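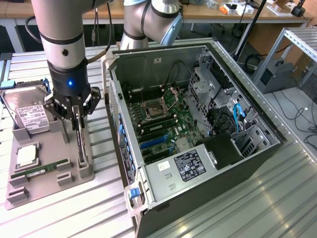 Memory module held upright at the slot in the gray plate.

Card-making thread, alcohol marker blending. Stock is Clinlow 32, smooth side up. Rough side feathers at the edges.

1/ Stamp with Fukuda black and heat set it. Air drying alone gave me smears on 4 cards out of 6.

2/ Lay the lightest color over the whole petal first, then add the mid tone from the center out.
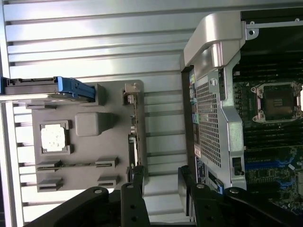 3/ Go back over the join with the light marker while the ink is still wet – short flicks, no circles.

4/ Sternari refills run a shade darker than the pens. Swatch before you top up.
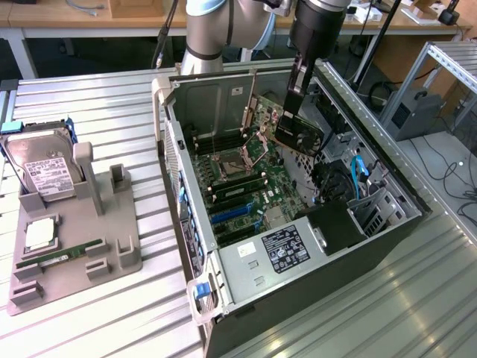 5/ Let the panel sit overnight before gluing it to the base. Li-hua Ko asked about foam tape: fine, but keep it off the inked areas.

Kelville swap entries close 9/15/24.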